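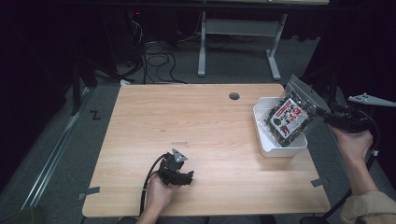 Photo: Jaxon Charbonneau / Grimness Pantry list

Subject: Re: [grimness-pantry] Trays for bagged dry goods

Hi all,

I've read the tray thread twice now and I'm still not sold. The claim seems to be that if every zip bag goes into a shallow white plastic tray, the bags stay neat and people stop losing things at the back of the shelf. Maybe. My experience with the shredded dried stuff is that the bag is the problem. It's packed full, it slumps, and it ends up half in and half out of whatever you put it in. A low side doesn't hold it up. You'd want something as tall as the bag, and then you can't read the label, so you've paid for a bin that hides your food.

I'm also not convinced by the zippers. Everyone treats a resealable bag as sealed once they've run a finger along the top. Try pressing on it before you put it back. With the finer shreds I get bits in the track and one corner pops open again. If you're going to hold a bag up by the zipper end to check what's left, close it first and check the corners. I learned that over a carpet.

As for the Brurnivia trays that were suggested, 18 dollars apiece is a lot for a plain rectangle with rounded corners. The rounded corners are a nuisance too: a square-bottomed bag won't sit flush in them. Midov has the same shape cheaper, but I haven't handled one and I'm not going to vouch for it.

What I would keep from the thread is the sorting step. Take the tray off the table, start with bare wood, put one bag down, read the date, decide. It's slow, and it's the only part of this I've seen make any difference on my own shelves. If you have a desk with a cable hole in the top, stay clear of it with anything open – crumbs go straight through.
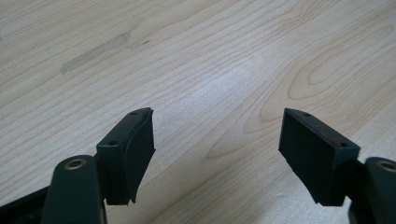
Marlene Lapointe wrote:
> I think we should stop arguing and just buy trays. I did my whole
> cupboard with them in April and I can find the seaweed every time
> now. Lay the bags flat with the labels up and don't stack more than
> two. The Dauda ones wipe clean. Has anyone got a reason not to?

Marlene, see above for the reasons. Flat with the labels up works if you own four bags. My shelf is 405 mm deep and a row of flat bags uses it up fast, so the rest go on top, and then we're back to digging. How full were yours when you put them in? And do you still stick to two high when you come home with groceries?

I'll try one tray until the end of the month, standing the bags on edge. Not buying a set before that.

Jaxon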